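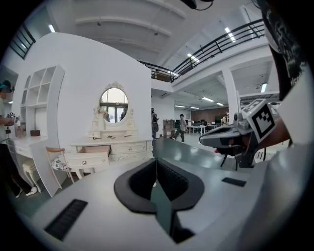 Unit 6: Reading Popular Fiction

Chapter 8
The Series Character

Most of the stories in this book so far end when the last page does. The people in them have one problem, and it is settled or it isn't. A series character works under different rules. The reader expects to meet the same person again in the next book, with the same habits and much the same outlook, but also expects something new to happen.

Writers handle this in different ways. In the Sheehan mysteries, set in the harbor town of Prendbridge, the detective hardly changes. She is the same age in the last book as in the first, and a case that nearly ruins her in one novel may never come up again. You can read the books in any order. The Trestumville novels go the other way. Their hero, Zindel, starts as a junior clerk, marries, loses his post and grows old. A reader who begins with the fourth book will miss a good deal.

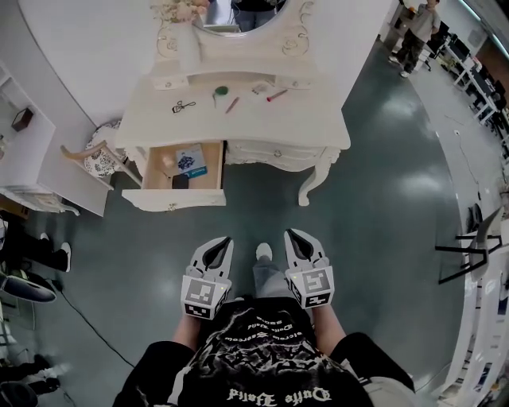 Neither method is better, but each has a cost. A fixed character can go stale – by the later Sheehan books, some readers know what she will say before she says it. A changing character can drift so far that the things readers first liked are gone.

This chapter looks at 2 passages, one from each series. The first, on page 382, introduces Sheehan to readers who have never met her. As you read, mark any detail the author seems to repeat for the benefit of newcomers. You will need these notes for the writing task.

Key terms: continuity, recurring cast, backstory, stand-alone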